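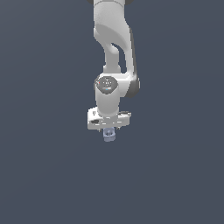 My Year of Learning to Bake Bread Badly

6/19/20

I killed my first sourdough starter in March. I'd fed it for 18 days, kept it on top of the fridge where it was warm, and then I went and set it in the oven with the light on and forgot it was in there when I preheated for frozen pizza. The smell was something. My kids still bring it up.

So I started over, same as half the people on my street, and I've been baking ever since. I'm not good at it! But I'm a lot less bad, and I've gotten weirdly attached to the whole business — the floury counters, the jar that needs feeding before bed, the loaf that comes out shaped like a hat.

Flour was the first problem. The grocery store in Prarnero had bare shelves for weeks, so I called the old mill out at Flidden, which I'd driven past a hundred times and never thought about. A woman answered and told me they didn't sell to the public, and then she asked how much I wanted. I drove out and came home with a sack so big I had to buckle it into the back seat. It's stone ground, kind of tan, with little flecks in it, and it drinks up water like you wouldn't believe. My first few loaves with it were bricks. I had to add a good splash more water than any recipe said, and let the dough sit for an hour before I even touched the salt.

I fell into the online groups too, of course. The one I read most has more than 2,000 members and they can argue about anything. Cold oven or hot oven. Whether you should ever, ever use a bread knife before the loaf has cooled. (I cut mine warm. I want the butter to melt.) Somebody posted a chart of dough temperatures and it went on for 3 pages of comments, and I read every one of them in bed with my phone over my face.

The bakery downtown, Hourani, is the reason I keep trying. They do a flat, blistered sesame bread that I used to pick up on the way home from work, and when they closed the counter and went to porch orders I got a little teary about it. I've tried to copy it four or five times now. Mine tastes fine and looks like a doormat. I think they use a much hotter oven than I'll ever have, and probably a lot more oil.

This week I'm trying rye. The dough is like wet cement and it's stuck to my wedding ring, the faucet and, somehow, the dog.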